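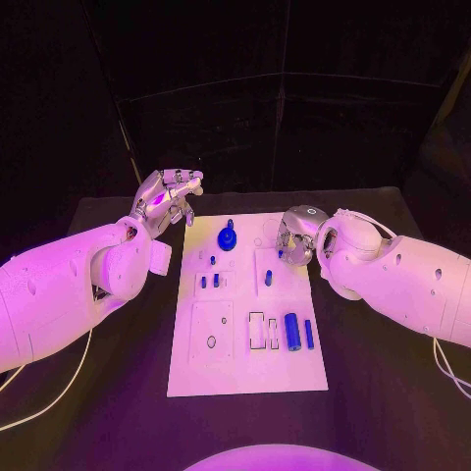
Bassist and Second Guitarist Wanted — Karkness

Karkness is looking for two players to complete the lineup before we go back into the studio in June. We are a four-piece that is currently a two-piece: Pádraig Hennessy on vocals and guitar, and Mac an tSaoi on drums. Our bassist moved out of state in the spring and our second guitarist has gone back to school full time.

We play loud, mid-tempo rock with a lot of open tunings and long instrumental sections. If you like droning guitars under a clear vocal melody, you will probably get along with the material. There is no screaming and there are very few solos.

The new record is called Testero. It has 9 songs, all written and demoed. Drums are finished for 4 of them. The bass parts on the demos were played by Pádraig on a borrowed instrument and can be changed as much as you like. The second guitar parts are more settled, especially on the title track, where the two guitars have to lock together.

Bass: fingers or pick, either is fine. You should be comfortable playing in drop C and staying on one figure for a long time without speeding up. Backing vocals are a plus.

Guitar: you need your own amp and at least one guitar you can leave in an alternate tuning. We use a lot of delay, so good timing matters more than speed. If you also play keyboards, say so. Two of the songs have organ parts that we would like to do live.

We rehearse two evenings a week from 7:00 to 10:00 PM at Zistar, which has a drum kit, a PA and a bass cabinet. Bring your own head. Parking is in the back lot and load-in is on the ground floor. We split the room fee evenly among members.

Shows are mostly local, with a short run of out-of-town dates planned after the record is finished. We sold 400 copies of our last EP, nearly all of them at the merch table, and that money is paying for the studio. Members get an equal share of door money after gas. This is not a full-time income and all of us have day jobs.

Auditions will be held at Zistar in the evening. We will send you demos of two songs, "Low Field" and "Testero," a week ahead. Learn them as well as you can, then plan on an hour of playing them with us and some loose jamming afterward.

To apply, send a short note to Pádraig through the contact form on the Karkness page. Include what you play, what you have for gear, which evenings you are free, and a link to a recording. A phone recording is fine. Please put "bass" or "guitar" in the subject line.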